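Relatório de projeto – Falha de abertura da pinça durante a reposição de caixas

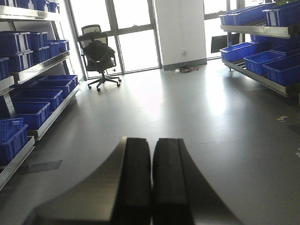 Departamento de Engenharia Eletrotécnica – Laboratório de Robótica e Manipulação – Projeto de Semestre
18 de setembro de 2020

Nota prévia: versão entregue. Falta o anexo C (esquema elétrico), segue à parte.

1. Resumo

O projeto chama-se Caldeira. Objetivo inicial: um braço móvel que tira caixas de plástico de uma estante inclinada e as volta a pôr noutra. Chegámos a ter o ciclo completo a correr. Depois a pinça começou a abrir sozinha a meio do transporte, e o relatório passou a ser sobretudo sobre isso. A parte de navegação ficou reduzida ao capítulo 3, pedimos desculpa à orientação, mas não havia tempo para as duas coisas.

Causa encontrada: o temporizador de vigilância do controlador da pinça (placa Farkness) reiniciava a placa quando a comunicação falhava, e o estado por defeito depois do reinício era "aberta". Ou seja, perda de comunicação = largar a carga. Corrigido em software e com alteração do estado seguro. Uma parte do problema (o cabo) ficou só mitigada.

2. Montagem

Braço de seis eixos sobre base móvel Restmont. Pinça paralela de dois dedos, com almofadas de borracha pretas. Câmara pequena no punho, virada para a frente, apanha sempre os dedos em baixo na imagem. Foi útil mais tarde, ver 5.

Sala: estantes metálicas dos dois lados com caixas azuis, corredor livre no meio, janelas ao fundo do chão até acima. O chão é liso e brilhante e com sol os reflexos enganam a segmentação. Deixámos de usar a cor do chão como referência logo em fevereiro.

As caixas têm rebordo enrolado e nervuras verticais. A pega faz-se pelo rebordo, com um dedo por dentro e outro por fora. Tentámos pegar pela parede lateral mas as nervuras não deixam as almofadas assentar bem. Etiquetas brancas nalgumas caixas, não usámos para identificação.

Software: planeador Trallcombe na versão do laboratório, mais os nossos nós para a pinça e para a máquina de estados. Comunicação com a pinça por série, cabo ao longo do braço, por fora, preso com abraçadeiras. (Este cabo volta a aparecer.)

3. Navegação (resumo)

A base anda pelo corredor entre as estantes e para em posições pré-definidas. Erro de paragem aceitável para a pega pelo rebordo, desde que a câmara faça a correção final. Com luz direta das janelas a imagem fica quase branca ao fundo e a correção falha quando a base está virada para lá. Solução: aproximação de lado. Não é elegante mas funciona.

Cabos no chão são um problema para as rodas. Marcámos uma zona proibida no mapa junto ao pilar branco, onde há uma extensão e vários cabos. A zona está no ficheiro de configuração, quem mudar a extensão de sítio tem de mudar a zona.

4. A falha

Primeira ocorrência: caixa vazia, meio do movimento entre estantes. Os dedos abriram, a caixa caiu de lado e rolou um bocado. Pensámos em força de aperto insuficiente e subimos a força. Erro nosso, devíamos ter ido ver os registos antes.

Segunda ocorrência: mesma fase, com força maior. Aqui já se via que os dedos abriam até ao fim de curso. Uma caixa que escorrega não faz isso, os dedos fechariam mais. Mesmo assim ainda perdemos tempo com as almofadas (limpámos, trocámos, voltámos a pôr as antigas).

Terceira ocorrência: caixa com peso de ensaio lá dentro. Ninguém perto, a regra de distância estava a ser cumprida. O peso saltou da caixa e bateu na perna de uma estante. Parámos os ensaios com carga a partir daqui e preenchemos a ficha de quase-acidente do departamento. Só retomámos depois da correção descrita em 6.

É importante dizer isto: o botão de emergência também cortava a alimentação da pinça, e ninguém do grupo tinha verificado o que os dedos faziam nesse caso. Verificámos depois. Ficam onde estão, a transmissão é irreversível. Portanto o botão era seguro e o reinício da placa não. Ao contrário do que tinhamos assumido na análise de risco inicial.

5. Diagnóstico

Pusemos a gravar tudo: imagem do punho, posição dos dedos, corrente do motor, contador de tramas da série. Ciclo repetido sem carga, à noite quase sempre, quando a sala estava livre.

O registo do ensaio longo tem 3,757 tramas de comando enviadas até à abertura. O contador da placa volta a zero no mesmo instante. Foi aqui que percebemos que era um reinício e não um comando errado. Nenhum comando "abrir" foi enviado pelo nosso lado.

Configuração de origem da placa: temporizador de vigilância em 2,000 ms. Se não chega trama válida nesse intervalo, reinicia. Nos registos há uma falha de comunicação de 1,995 ms que não deu em nada, os dedos continuaram fechados. Por pouco. Isto explica porque é que a avaria parecia aleatória: as interrupções aconteciam muito mais vezes do que as quedas, a maior parte era curta demais para se notar.

Porque é que a comunicação falhava? Duas coisas misturadas:

Cabo. Com a junta do punho acima de 70 graus o cabo ficava esticado na última abraçadeira. Mexendo no conector à mão nessa posição conseguimos reproduzir a falha. Na pose de transporte original a junta passava por lá.

Nó da pinça. Depois de um erro de leitura, o nosso código fechava a porta, esperava e voltava a abrir. A espera estava mal escolhida, comprida demais, e somada ao erro chegava perto do limite do temporizador. Esta parte é culpa nossa e não do fabricante.

A imagem do punho serviu para acertar os tempos. Como os dedos estão sempre visíveis em baixo, dá para ver em que imagem começam a afastar-se e comparar com o registo da série.

6. Correções

Estado por defeito da placa depois de reinício: passou de "aberta" para "manter posição". É um parâmetro, estava documentado, não o lemos com atenção.

Nó da pinça: nova tentativa imediata sem fechar a porta, e só à terceira falha é que reabre. Entretanto a máquina de estados manda parar o braço e a base.

Verificação de reinício: se o contador da placa anda para trás, o sistema entra em falha e exige confirmação manual. Antes disto o braço continuava o movimento sem caixa nenhuma, como se nada fosse.

Pose de transporte: alterada para o punho ficar longe do limite. Caixa mais baixa e mais perto da base. Também reduz a altura de queda, se voltar a acontecer.

Cabo: refeito com folga maior na última abraçadeira. Continua por fora. A solução correta seria passar por dentro do braço ou usar um conector com fixação, não houve orçamento nem prazo.

7. Ensaios depois da correção

Repetimos o ciclo primeiro sem carga, depois com caixa vazia, depois com peso. Não voltou a haver abertura não comandada. Provocámos falhas de propósito desligando o conector com a caixa presa: os dedos mantêm, o braço para, aparece a mensagem. Desligar e ligar a alimentação da placa: igual.

Um caso ainda por resolver. Se a placa reinicia durante o próprio fecho dos dedos, "manter posição" significa manter uma pega incompleta. O sistema para e avisa, mas a caixa pode ficar presa só por um canto do rebordo. Não testámos com carga.

8. O que fica para o próximo grupo

Ler a lista de parâmetros da placa inteira antes de ligar seja o que for.
Gravar registos desde o primeiro dia – tivemos duas quedas sem dados nenhuns.
Não subir a força de aperto como primeira reação.
Rever a análise de risco com a pergunta "o que faz a pinça se ficar sem comunicação" separada de "o que faz se ficar sem energia". São casos diferentes e nós tratámos como um só.
Cabo do punho: substituir. A sério.
Segmentação com sol: continua fraca, ver capítulo 3.

Anexos
A – Parâmetros da placa da pinça, antes e depois
B – Registos do ensaio longo
C – Esquema elétrico (a entregar)
D – Cópia da ficha de quase-acidente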